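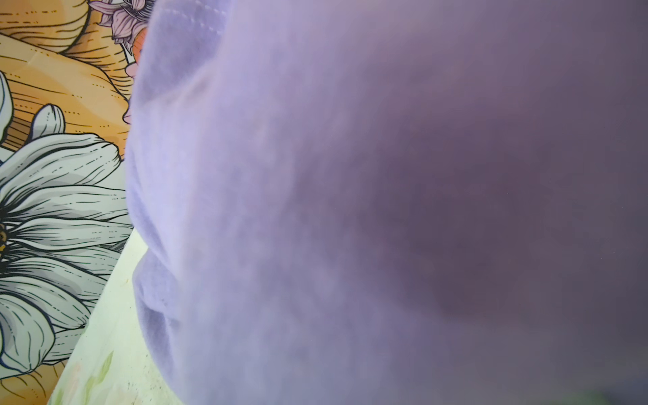 # Brultlow Student Team Releases Garment-Handling Project for Tomar Challenge

12/16/20 – The Brultlow robotics club has released the software and training records for Gomano, a student project on robotic handling of soft clothing. The project is the club's entry in the Tomar Challenge, a competition for school and college teams.

Gomano uses a two-finger gripper and wrist-mounted cameras. The task is to take hold of a crumpled garment, lift it clear of the floor panel and set it down inside a marked zone. Work began in August under faculty adviser Lise Morin.

The release contains 405 recorded runs, of which 123 are reserved for testing. Each run is stored with camera video, joint positions and gripper opening. The 11 club members took turns operating the arm.

"Cloth has no fixed shape, so a stored grasp position is of little use," said Ewan Cowie, who leads the control group. "The program has to choose a fold from the current view, and at close range the fabric can fill most of that view."

The work cell has patterned walls. According to Florence Melnyk, who handles the vision software, a plain background made early versions of the program look better than they were. Garment outlines are now labeled by hand against the printed pattern. 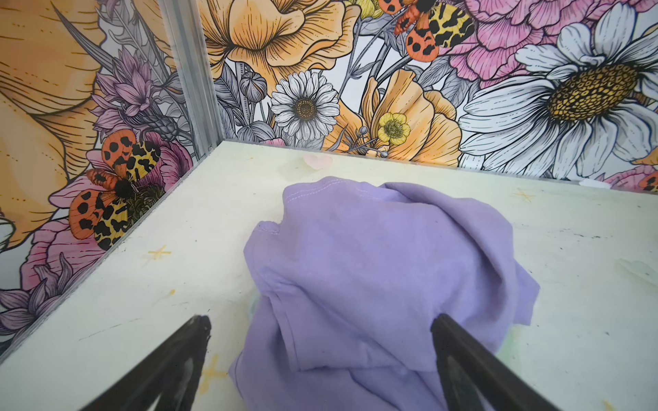 *Gripper fingers at a lavender t-shirt in the Gomano work cell.*

Scoring in the Tomar Challenge is based on completed placements and cycle time. Dropped garments may be picked up again – the clock keeps running.

The club will next add long-sleeved garments and a second gripper finger shape. Rosaire McIntyre is responsible for the mechanical design.

**Contact:** Mervin Dhillon, Brultlow robotics club, Room 1394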